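Quanto guardar para um braço robótico na oficina

Há quatro meses que ando a fazer contas para automatizar um bocadinho da embalagem na Adden, e a primeira dica que dou é esta: o preço do braço é só o começo! O orçamento da Lekside dizia 2,448 euros e eu, toda contente, arredondei para 3,000 e achei que sobrava para um jantar. Não sobrou. Faltavam a garra, a bancada, os cabos... E façam a lista do que vão mesmo pegar - sacos de plástico, por exemplo, são muito mais chatos do que caixas, por isso peçam sempre um teste com os vossos.

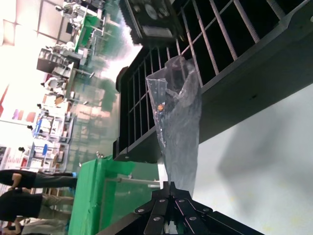
Compensa comprar a garra em separado?
Depende do que já têm: se o encaixe for compatível, comprem só os dedos e guardem a diferença para peças de reserva.

Outra coisa em que poupei foi nos suportes. Uma grade de plástico preto e uma caixa de cartão aberta em cima da mesa chegam muito bem para experimentar, e só depois se pensa em mobília a sério. Eu deixo sempre 500 euros de parte para estas miudezas (e gasto-os, claro).

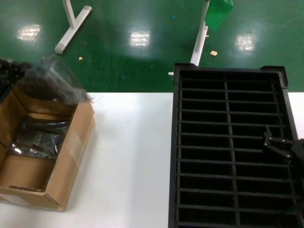 Nadiia Ostapchuk escreveu-me que 500 é pouco, porque na Trevar a formação foi paga à parte e só a viram na fatura de outubro. Já pus mais essa linha na minha folha, e vou pedir o preço da formação por escrito antes de assinar.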